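Closing a Straight Incision with Interrupted Sutures
Student project report, Surgical Skills elective
Lolanau College, July 29, 2021

Why I picked this

I came into this elective wanting to do something with my hands. Most of my other units this year have been reading and more reading, so when the project list went up and one of the topics was "wound closure, any technique", I put my name beside it before I'd even looked at the rest. My question was a pretty plain one: if I keep the thread, the needle and the knot the same, how much does the spacing between stitches change the way a straight cut comes together?

I kept a notebook the whole way through (it's a mess, sorry to whoever marks it) and ended up with 87 stitches I was willing to write down. There were plenty before that which I'd rather forget. The early ones were all over the place -- too shallow on one side, too deep on the other, and the knots sitting right on top of the cut.

What I learned about the stitch

The simple interrupted stitch is the first one everybody gets taught. Each stitch is its own little loop with its own knot, so if one lets go the neighbours are still holding. The needle is curved, and the whole trick is to let it travel along its own curve. I spent ages pushing it in a straight line like a sewing needle and wondering why the tissue was bunching up!

My supervisor told me to watch three things: where the needle goes in, how far it is from the edge, and whether the far side matches. I wrote that on the inside cover of the notebook and it's probably the most useful line in there. The other big one was to take the needle well back from its tip, or you blunt it and then every bite after that is a fight.

The row in progress

I like the coloured thread a lot. Teal stands out beautifully against pale tissue and even against the red, and you can judge a row of knots without leaning in and squinting. Three knotted stitches cross the tissue here, with the needle held in the jaws and its tip at the red edge near the incision. The knots don't look alike, either. One is a twisted cluster with short tails, the next is a looser tangle, and the last is quite compact. The compact one is what I'd been aiming for in my own practice.

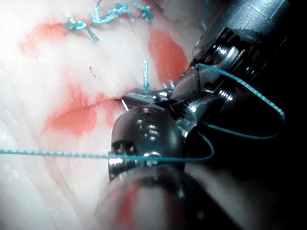
Spacing

I tried close, medium and wide. Close looked terrific but took forever, and the edges started to pucker. Wide was quick, and then the cut gaped between the knots as soon as I flexed the pad. Medium won, which is what the Pliltley handout says anyway, so I can't claim a discovery.

What I'd change

I'd measure the spacing with a marked strip from day one. For the first 9 practice rows I judged it by eye, and my idea of "medium" wandered quite a bit. I'd also trim all the tails to one length, so the rows are easier to compare. Next term I want to try a running stitch on the same sort of cut and see if my hands behave any better.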